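FOR IMMEDIATE RELEASE – 31st August

Amside opens play kitchen table at Gasetti, free for under-sevens and whoever brings them

Pretend food, real bowls, one long counter. Doors open at 10, every day the building is open. No booking.

Amside, the small toy library and play space on the lower floor of the Gasetti building, is adding a play kitchen to its regular rooms. The kitchen has been in the works since June and takes over the corner where the old train layout used to be. (Train layout has moved upstairs. It is fine. Please stop emailing us about the trains.)

What is in it: a white table with bowls, a plate, plastic fruit, a black countertop oven, and a growing basket of plush and plastic groceries. Children set the table, "cook", serve, clear, start over. Most of the testing sessions went exactly that way, with a fair amount of soup.

The groceries are mixed on purpose. Some hard plastic, some soft. Families told us in the spring survey that the hard pieces get used for cooking and the soft ones for carrying about, and that both go missing at the same rate. So we bought both – and we are asking for more, see below.

Dishes are plain and in quiet colors, so the food stands out. Nothing matches and it doesn't need to. A strawberry can go in the blue bowl, a ketchup can go to bed in the green one. Staff don't correct the menu.

Condiments were the surprise of the test weeks. We had put out fruit first, thinking fruit would be the draw, and the ketchup was what everyone argued over. There is now more than one.

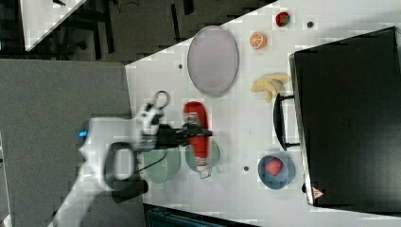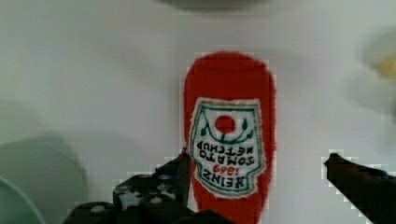

Condiments at the Amside play kitchen table: the red plastic bottle over the green bowls (first picture) and a plush Heinz bottle (second picture).

Numbers, for those who want them:

– 4 play sessions a day, each with a tidy-up at the end
– 100 pieces of pretend food to start with
– 1,000 pieces in the lending collection by next summer, that is the goal
– Suggested group size, 10 children at the table, fewer is nicer

Tidy-up is part of the session and not something staff do after. Bowls stack by size, plates go flat, fruit in one bin, bottles and boxes in another. The bin labels are pictures so nobody needs to read. Children who tested the kitchen liked the sorting nearly as much as the cooking, and a couple of them liked it more. Adults were slower.

Cleaning: plastic pieces are washed at the end of every day. Plush goes in the machine in a mesh bag, low heat, then air dry over night. A plush piece that is out for washing is replaced with something from the shelf, so the table never runs short. If something has been chewed, just hand it to the desk. No one will mind.

Lending starts the same day. Any family with an Amside card can take home a grocery bag of pieces, mixed plastic and plush, for two weeks. Cards are free, bring something with your address on it. Bags are packed by Bastos, the packing and storage firm two doors down, who also gave us the bins and built the shelfs. Thank you Bastos. The shelfs are very sturdy.

Donations: we would love more pretend vegetables. Have plenty of bananas. Clean, complete, no batteries please. Plush food is welcome if the stitching is sound and it can stand a wash. Small parts can't be accepted for the under-three basket but can go in the older kids' bag. Drop off at the Gasetti desk, side entrance, during open hours.

School and day care groups: mornings only, write ahead so we can keep the table clear for you. Groups get the full set plus an extra bin of dishes from the store room.

Getting here: the Ostis bus stops right outside. Strollers through the side entrance, the front has steps. Lunch can be eaten in the lobby but not at the play table – real crumbs are a problem.

About Amside: a non-profit toy library and play space, open to all families, no membership fee. Rooms include the building blocks room, the dress-up corner, the trains (upstairs!) and now the kitchen.

Press visits by arrangement, before opening is best. Larger versions of both pictures can be requested from the Amside desk at Gasetti.

– ends –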